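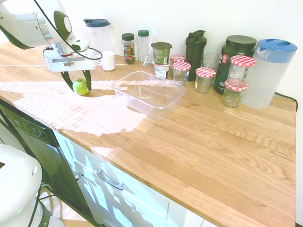 The arm over the apple at the kitchen counter, Lemieux open day.

Lemieux opened its workshop to visitors on November 27, 2019, and I went because I wanted an answer to a plain question. Can a machine tidy a kitchen yet? I run a small catering business and spend a good part of every evening putting things back where they belong.

The company has fitted out one end of the building as an ordinary kitchen, with a butcher-block counter, a dishwasher and cabinets. Dale Caron, who showed our group around, told us the jars and pitchers had come from staff members' homes. The chore for the morning was to pick up an apple and put it in a clear plastic container a short way down the counter.

It is a job a toddler can do. For the arm it took patience. The fingers came down on both sides of the apple, stopped, went back up, and came down again. On the first two tries the apple rolled. On the next one the gripper held it, carried it over and let go a little too high, so it landed with a thump. A few people clapped.

I asked Negin Jafarzadeh, one of the engineers, what made it so slow. She said the morning sun was a nuisance. The window throws bright patches across the wood, and a clear container full of reflections is hard for the software to find. They could pull a blind down, she said, but people's kitchens have sun in them. I thought that was fair.

Then I asked about the back of the counter, where there were jars with checkered lids, some stacked, and a shaker bottle standing in among them. Could it put those away? Not this year. Reaching a jar behind another jar without knocking one over is still being worked on, and stacks are worse. Glass is left alone during public visits.

The shop-floor side was further along. In the next room a Brinach unit was moving cartons from a belt to a pallet, and it did not miss one while I stood there. Caron pointed out that the cartons are all the same size and always arrive in the same place.

Coffee was served at 4. I talked with Vira Kostiuk, who manages a school cafeteria and had come with the same question as mine. She would take the carton machine tomorrow if she had cartons to move. For the kitchen arm she would wait.

The next open day is in April. Visits are free, but you have to sign up at the front desk or by phone, and groups are kept to 4 people in the kitchen area.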